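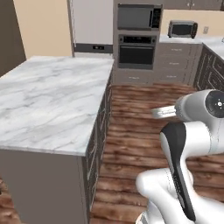

Skaltmont Kitchen Set

Skaltmont is a set of simulated manipulation episodes for training and checking control policies on kitchen furniture: drawers, hinged doors, appliance doors and objects on the counter. It is meant for groups working on visuomotor control, articulated-object perception or task planning who want repeatable scenes and full state logs. The set was built at the Jumstead lab and is maintained there.

Contents

The release holds 626 episodes, of which 300 have been checked by hand against the task text. The checked episodes are listed in checked.txt. The rest passed the automatic filter only, so treat their labels with more caution. A training split and a validation split are defined in splits.json. Layouts don't cross between the two.

Each episode folder contains:

task.txt – one line of plain English, such as "open the middle drawer"
state.h5 – joint positions, joint velocities, gripper width, base pose
scene.json – layout, fixture list, surface finishes, hinge and slide limits
rgb/ – rendered colour frames from every camera listed in scene.json
events.csv – contact start, contact end, success flag, reset

Depth is not stored. It can be re-rendered from state.h5 and scene.json with the replay tool.

How the episodes were made

Demonstrations come from two sources. One is teleoperation, logged through Cisano, our recording layer. The other is the Gkikas planner, which samples a grasp on a handle, solves for an arm path, and follows the arc or line given by the hinge or slide model. The source field in scene.json says which was used. Planner episodes are smoother and shorter, and a policy trained only on them tends to do poorly when it has to recover from a missed grasp.

Layouts are drawn from a fixed list. Finishes are sampled separately for the island, wall cabinets, base cabinets, counter and floor, which is why one kitchen can have plain fronts on one run and ornate panels on the next. The sampler makes no attempt at good taste. Objects on the counter are placed after the fixtures and rejected if they overlap.

Running the replay tool

Install the package in a clean environment, set SKALTMONT_ROOT to the data folder, then run:

skaltmont replay --episode ID --camera NAME

Add --depth to write depth frames beside the colour ones. Add --no-robot to render the fixtures alone. The second option helps when labelling handles that the arm would otherwise cover.

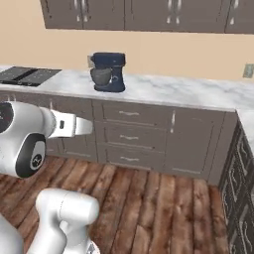
Can a policy trained on this set be run on a real arm without changes?

We don't recommend it. Contact at the handle is modelled with a single friction value per finish, and drawer slides have no play. Expect to retune gripper force and pull speed at the very least, and to add some real data for the last part of the approach.

Action format

Actions are end-effector deltas in the base frame, followed by a gripper command. Rotation is stored as axis-angle. Base motion is in separate columns and is zero in most drawer tasks. Versions before 3 stored rotation in the wrist frame; the convert script handles this, but check the version field first if you are mixing downloads.

Known problems

Thin handles flicker between neighbouring frames in some wide views. Training with mild blur hides this.

The success flag for hinged doors trips on joint angle alone. A door pushed open by the forearm counts as a success. Filter on the contact columns in events.csv if that matters for your work.

Glass fronts are rendered as dark, mostly opaque surfaces. Nothing behind them should be used as a cue.

"Left" and "right" in task.txt are given from the robot's starting pose. They are not updated when the base turns, and this has caught out more than one language-conditioned model.

In version 2 the toe-kick had no collision shape, and the base could slip under the cabinets. Fixed in version 3. Old episodes with this fault were removed.

Not suitable for

Benchmarks of food handling, liquids or cloth. Safety claims of any sort. Studies of people in kitchens – there are no people in the set.

Reporting faults

Open an issue with the episode ID, the version field and the full replay command. Faults in task.txt can be sent as a patch. Label fixes are merged in November along with the splits, so the file hashes will change then; pin a version if your results depend on them.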